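How does a song get into the charts?

Hello, it's me again, your music explainer person! Last time I wrote about why drums are so loud. This time I've picked a question that a reader called Vosis sent in (I think that's a nickname, but what a nickname). Vosis wanted to know what people mean when they say a song has "gone to number one", and who gets to decide.

I used to think there was one very important person in an office who listened to everything and put the songs in order. I was quite old when I found out I was wrong. I'm not telling you how old.

A chart is a list. It shows which songs people have been buying and playing the most over a set time, and usually that's one week. The song at the top is number one, the next one is number two, and down it goes. Your own opinion doesn't come into it, sadly. You can think a song is the worst noise in the world and it can still be number one.

Let's make up a chart of our own, for a town called Skokmont. Skokmont has one record shop and one music app. This week there are 2 new songs out. The first is "Wobbly Bicycle" by a pop group called Burkitz. The second is "My Nan's Umbrella" by a singer called Vandenberghe, who does very sad songs with a piano.

In the shop, 300 people buy "Wobbly Bicycle" and 400 people buy "My Nan's Umbrella". So if we only look at the shop, the sad umbrella song wins. Easy!
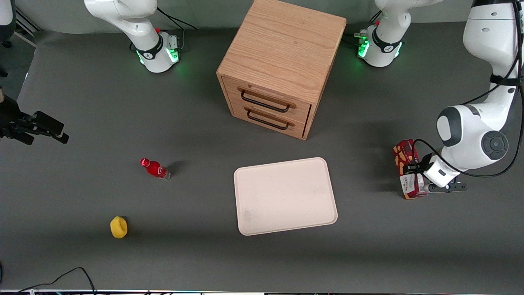

A little cabinet with two drawers, one above the other.

But hang on, what about the app? Lots of people don't buy songs at all now, they stream them. Streaming means you play the song over the internet without owning it. And here comes the tricky bit. If I buy a song, I pay for it once and I can play it until my family begs me to stop. If I stream it, I might play it once and never go near it again. Is one play worth the same as one sale? Most people who make charts say no, it isn't. So they decide that a certain number of plays will add up to one sale, and the rules for that are different from chart to chart.

In Skokmont we'll say that 600 plays make one sale. (I chose that number myself, so please don't write to me about it.) If Burkitz fans play "Wobbly Bicycle" 600 times, that adds one more sale to its score. They'd have to play it an awful lot to catch up with the umbrella! You can see why big fans get together and play a new song over and over in the week it comes out.

Some charts have rules about that too. If one person leaves a song going all day and all night, the chart people may stop counting after a while. Otherwise the number one might just be the song somebody forgot to switch off. 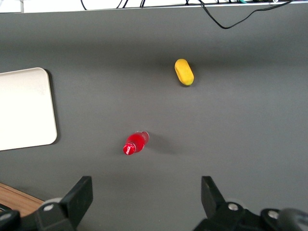
Now, what about the radio? In some countries, radio plays help a song up the chart, and in others they don't count at all. That's one reason the same song can be number one in one country and nowhere to be seen in the next. Another reason is that people in different places like different things, which I think is lovely.

Rainer Albers, who is nine, asked me if a song can go back up the chart after it has dropped out. Yes, it can! Christmas songs do it year after year. They disappear in January, and by April you wouldn't dream of singing one, and then back they come in the winter as if they'd never been away. Old songs can also come back when they're used in a film, or when everyone starts dancing to them in videos.

Does being number one mean a song is the best? I don't think so. My favourite song has never been in any chart that I know of. I still sing it in the bath – quite badly, with all the high bits missing.

If you'd like to try this yourself, make a chart for your class or your family. Ask everyone for their favourite song this week, add up the votes and write out the list. Do it again next week and draw an arrow beside each song to show if it has gone up or down. If two songs get the same number of votes, you'll have to make up a rule, and then you'll find out how much people enjoy arguing about charts.

Next time: what does a music producer do all day?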